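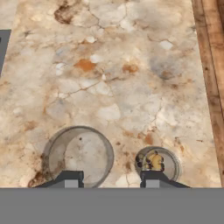
*Posted by Sorcha Ó Ceallaigh, Giscombe Practice Group -- September*

# Call for reviewers: draft rules for testing robot arms in simulated kitchens

Giscombe is looking for people to review and try out a draft set of rules for testing robot arms on household tasks in simulation. The draft is called Kovent. It covers how a test scene is set up, how a trial is started and stopped, what has to be recorded, and what may be claimed in a report afterward.

We need reviewers who will read the text closely and reviewers who will score trials with it. You can do either or both.

## Background

Last year our group read through 455 trial reports sent in by labs and small companies. All of them dealt with an arm working at a counter, a table or a sink. Many could not be compared with each other. One team counted a grasp as good when the fingers closed on the object. Another wanted the object lifted and held. A third scored only the final position and didn't say what happened if a neighboring object was pushed along the way.

Starting conditions were worse. Reports said "objects placed randomly" and left it there. Few said whether the arm began inside or outside the work area, or how far open the gripper was.

Kovent is meant to fix the parts of this that can be fixed by writing things down the same way. It doesn't tell anyone how to build a controller or which arm model to use.

## What the draft covers

Section 1 is terms. It is short and it is the section we have argued over most.

Section 2 is the scene record. For every trial, the lab states the work surface and its texture, the objects on it, their starting poses, and the start pose of the arm. Surface texture is in there on purpose. A plain gray counter and a heavily veined stone one are different tests for a vision system, and a clear glass-like dish on veined stone is different again. The draft currently asks labs to report transparent objects separately from opaque ones.

Section 3 is clearances. It deals with what the arm may touch and how a touch is scored. Touching the rim of a container that isn't the target is a recorded event under the draft, even if nothing moves. Some of our early readers think that is too strict. We would like to hear from more people before we settle it.

Section 4 is the empty scene check. Before a series begins, the lab loads the kitchen with nothing on the work surface and runs the arm through its planned motion.
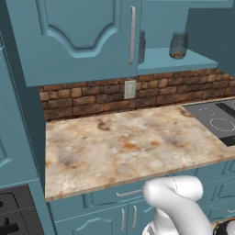

The check is there to catch a link passing through the front edge of a counter, a joint limit set wrong, or a cabinet handle that has no collision shape. It has to be repeated whenever the kitchen model is changed. The draft says a change of color alone does not count as a change of model. A change in counter depth, cooktop position or the height of an upper cabinet does.

Section 5 is camera views. Any view used by the controller has to be listed, with its mounting point. Views used only by the human scorer are listed apart from those. If the gripper hides part of an object in the scoring view, the scorer marks the trial "obstructed" and a second view is used.

Section 6 is reporting. It includes a one-page form and a list of claims that can't be made from simulated trials alone. "Safe for home use" is on that list.

## What we are asking you to do

**Text reviewers** read the full draft and send written comments. Please quote the clause number with each comment, and suggest wording if you can. A comment such as "3.2 is unclear" doesn't help us much. We expect the reading to take most people an afternoon. There is one follow-up call of 90 minutes to go over the clauses that drew the most comments.

**Scoring reviewers** get a set of recorded trials and score them using the draft. You won't see other people's scores until all sets are in. We want to find out where two careful people reading the same clause come to different results. The work is spread over 4 weeks. You will need a computer that plays video smoothly and a quiet place to work -- no simulator license is needed.

## Who should apply

We would like a mix. You may be a good fit if you:

- run or have run manipulation tests, in simulation or on hardware
- build kitchen or household scenes for other people to use
- write test procedures in another field, such as appliances or lab equipment
- buy or evaluate robots and have to read vendor reports

Students are welcome. A degree is not required. Scoring reviewers do not need to write code. You do need to be comfortable reading English, as the draft isn't translated yet.

If you work for a company that sells arms, grippers or simulation software, you can still apply. Tell us in your application. Your comments will be published with your employer's name next to them.

## Pay and credit

Scoring reviewers are paid a flat fee on delivery of a complete set. Text reviewers are unpaid, though we cover costs if you need a captioner or interpreter for the call. Everyone who finishes is listed in the published version unless they ask to be left out.

## Conditions

The draft can be shared inside your own team. Please don't post it. The recorded trials were supplied by Ernis and Fahy under an agreement that limits them to this review, so delete your copies when you have sent in your scores.

You keep the right to publish your own criticism of Kovent once the final version is out.

## How to apply

Send a short message to the review desk through the contact form on the Giscombe site. Put "Kovent review" in the subject line and include:

1. which kind of reviewer you want to be
2. a few lines on your experience
3. any employer or funding we should know about

Please don't send a full résumé. Bình Lý reads all applications for scoring, and Colm Fitzgerald reads those for text review. You should get a reply within 3 weeks of the closing date, which is the last day of September at 5 p.m.

Questions about the data agreement go to Saoirse Mulligan, through the same form.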